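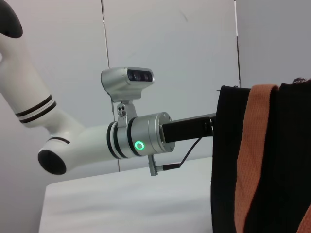
작은 나사랑 검은 부품, 안 잃어버리고 사는 법

2023년 10월 6일
글 소비아 잔주아

지난번에 걸레 삶는 얘기 썼을 때 댓글로 작업실 정리 얘기도 해 달라는 분이 계셨는데, 제가 9월 내내 선반 옮기느라 정신이 없어서 이제야 씁니다. 순서는 없어요. 생각나는 대로 적을게요!

나사는 풀자마자 종이에 꽂기

뭘 분해할 때 저는 두꺼운 종이(과자 상자 뒷면이 딱 좋아요)에 물건 모양을 대충 그려 놓고 시작해요. 동그라미면 동그라미, 네모면 네모. 그림 실력은 전혀 상관없습니다. 그리고 나사를 풀 때마다 그 자리에 송곳으로 구멍을 내서 콕 꽂아 둬요. 테두리를 따라 나사가 빙 둘러 있는 물건은 꼭 이렇게 하세요. 다 똑같아 보여도 하나만 길이가 다른 경우가 은근히 많아서, 긴 걸 얕은 구멍에 억지로 돌리다가 나사산이 망가지면 그날 저녁은 그냥 끝이거든요.

중간에 밥 먹으러 갈 일이 생기면 종이째로 얕은 쟁반에 올려 두면 돼요. 저는 쟁반 바닥에 자석판을 붙여 놨는데 스테인리스 나사는 안 붙는 게 많으니까 너무 믿지는 마시고요. 자석판은 동네 자이디 철물점에서 2,000원 주고 샀어요. 잘라서 서랍 안에도 붙이고 남은 건 냉장고 옆에 붙였습니다.

까만 물건은 밝은 바닥 위에서

어두운 작업대 위에서 까만 고무링을 찾아본 분은 아실 거예요. 저는 눈이 좋은 편인데도 한참을 더듬었어요 ㅎㅎ 그 뒤로는 작업대에 흰 천을 깔거나, 천이 없으면 달력 뒷장이라도 깝니다. 가장자리를 집게로 집어서 살짝 세워 두면 굴러가던 것도 거기서 멈춰요.

천은 보풀 없는 걸로 고르세요. 수건은 안 됩니다. 고리 모양 실에 작은 부품이 걸려서 모르고 털다가 같이 날아가요. 저는 오래된 베갯잇을 뜯어서 쓰는데 빨기도 쉽고, 기름 얼룩이 심해지면 미련 없이 버려도 되니까 마음이 편해요.

무광 검정, 유광 흰색, 빗질한 금속은 따로 닦기

걸레 하나로 다 닦다가 후회한 사람이 바로 접니다.

무광 검정 플라스틱은 세게 문지르면 그 자리만 반들반들해져요. 한번 그러면 되돌리기가 어려우니까 마른 붓으로 먼지부터 털고, 물을 꼭 짠 극세사 천으로 툭툭 눌러 닦으세요. 손기름이 남으면 중성세제를 물에 한두 방울 풀어서 한 번 더. 매직블록은 쓰지 마시고요.

유광 흰색은 얼룩은 잘 지워지는데 잔기스가 문제예요. 먼지가 앉은 채로 문지르면 그게 사포나 다름없어요. 먼저 털고 그다음에 닦기. 오래된 주방 가전도 저는 이렇게 해요. 노랗게 변한 건 닦아도 안 돌아오니까 힘 빼지 마세요.

결이 있는 금속은 결 방향으로만 닦으면 됩니다. 가로 결이면 가로로, 세로 결이면 세로로. 원을 그리며 닦으면 빛 받을 때 자국이 다 보여요. 나사 머리 주변에 낀 때는 면봉 끝을 납작하게 눌러서 살살 돌리면 나오고요. 액체는 물건에 바로 뿌리지 말고 항상 천에 먼저 묻히세요. 전기 들어가는 물건이면 전원을 끄고 플러그까지 뽑은 다음에 시작하시고요!

작업대 높이 얘기

이건 청하이라고, 아니 정확히는 펑청하이 씨랑 한참 말싸움한 주제인데요. 저는 서서 일하는 사람이라 높은 작업대가 좋고, 그분은 앉아서 납땜을 하니까 낮은 게 좋대요. 결국 같은 공간을 나눠 쓰려고 76cm짜리 책상을 하나 놓고, 제가 설 때는 그 위에 튼튼한 나무 상자를 올려 씁니다. 상자 밑에 미끄럼 방지 매트 조각을 네 귀퉁이에 붙였더니 줄질을 해도 안 밀려요. 서서 쓰실 분은 팔꿈치를 자연스럽게 굽히고, 손이 팔꿈치보다 조금 아래에 오는지 한번 보세요. 정밀한 작업이면 그보다 조금 높아야 목이 덜 아파요.

전선은 묶기 전에 이름부터

묶는 건 다들 잘하세요. 문제는 반년 뒤에 어느 게 어느 건지 모른다는 거죠. 저는 마스킹테이프를 전선에 깃발처럼 접어 붙이고 양쪽 끝에 똑같은 이름을 써요. 꼭 양쪽 끝에요. 한쪽에만 쓰면 책상 밑에 기어들어 가서 선을 손으로 따라가야 하는데, 그걸 여러 번 하고 나서야 버릇을 고쳤습니다.

케이블 타이는 한번 조이면 잘라야 하니까 자주 움직이는 선에는 벨크로 끈이 나아요. 너무 꽉 조이지 말고 손가락 하나 들어갈 만큼 여유를 두세요. 굽는 부분은 둥글게 넉넉히 돌리고요.

통에 붙이는 이름표

예전에는 예쁜 글씨로 ‘기타’라고 쓴 통이 2개 있었어요. 지금 생각하면 왜 그랬나 싶어요. 기타 통은 뭐든지 들어가고 아무것도 안 나오는 통이잖아요. 지금은 이름 대신 물건을 하나 투명 테이프로 뚜껑에 붙여 놔요. 와셔 통에는 와셔 하나, 고무발 통에는 고무발 하나. 식구들이 쓰고 나서도 제자리에 넣어 주더라고요. (물론 안 넣는 사람도 있습니다. 우리 집에 한 명 있어요.)

비슷한 나사를 나눌 때는 길이별로만 나누지 말고 굵기를 먼저 보세요. 같은 굵기의 너트를 하나 실에 꿰어 통 안에 매달아 두면, 헷갈릴 때 손으로 돌려 보면 바로 알아요. 부드럽게 들어가면 그 통, 뻑뻑하면 다른 통.

하루 끝에 하는 일

불 끄기 전에 제가 꼭 하는 건 바닥을 빗자루로 작업대 쪽에서 문 쪽으로 한 번 쓸기. 쓰레받기에 모인 걸 바로 버리지 않고 자석을 비닐봉지에 넣어서 쓱 훑어요. 철로 된 나사나 핀이 있으면 봉지 겉에 붙고, 봉지를 뒤집어 자석만 빼면 그대로 봉지 안에 모입니다. 손 더러워질 일도 없고 좋아요.

천 깔았던 건 접지 말고 네 귀를 모아 들어서 통 위에서 털고, 쓰던 드라이버는 날 끝을 한 번 닦아서 걸어 두기. 끝이 뭉개진 드라이버는 저는 페인트 뚜껑 여는 용도로 손잡이에 빨간 테이프를 감아서 따로 둡니다. 멀쩡한 것들 사이에 다시 섞이면 또 나사 머리를 망가뜨리게 되니까요.

다음번에는 자와드 무갈 씨한테 배운, 굳어 버린 목공풀 뚜껑 여는 법을 적어 볼게요. 혹시 흰 천에 밴 기계기름 빼는 좋은 방법 아시는 분 있으면 댓글로 좀 알려 주세요. 베갯잇이 이제 한 장 남았어요!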